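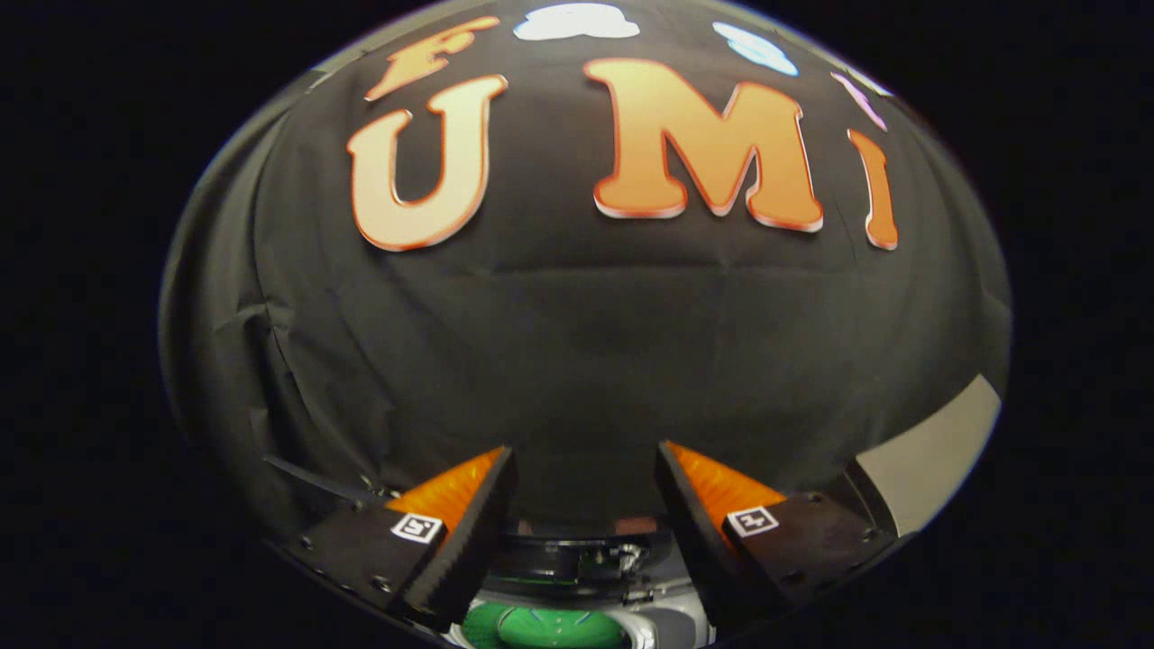 Orange letters on black cloth, Corkgate reading room.

Corkgate Family Reading Project: progress report to the Shezi Fund, 28th July

The grant of £4000 was paid in February and we have spent £2840 of it to date. Most went on room hire, books and Naledi Makhubela's hours as session leader. The printing bill from Trisell was higher than quoted because we asked for a second run of the parent booklet.

Three groups are now meeting, as planned. The under-fives group filled first and has a waiting list. The evening group for parents was slow to start – we moved it an hour later after Easter and attendance has been steadier since then. Wian Dlamini has taken over the home visits from Annatjie Ndlovu, who is on leave until the autumn.

Loans from the book boxes stand at 1049. Picture books in two languages go out most often and we are short of them in Tamil and Zulu. Lutfa Navaratnam is getting prices for more.

The work with Mutness Primary is behind. The school changed its timetable and we have not yet agreed new dates. We would like to carry that part of the budget into next term and ask for your approval in writing.

Thandeka Mkhize
Project manager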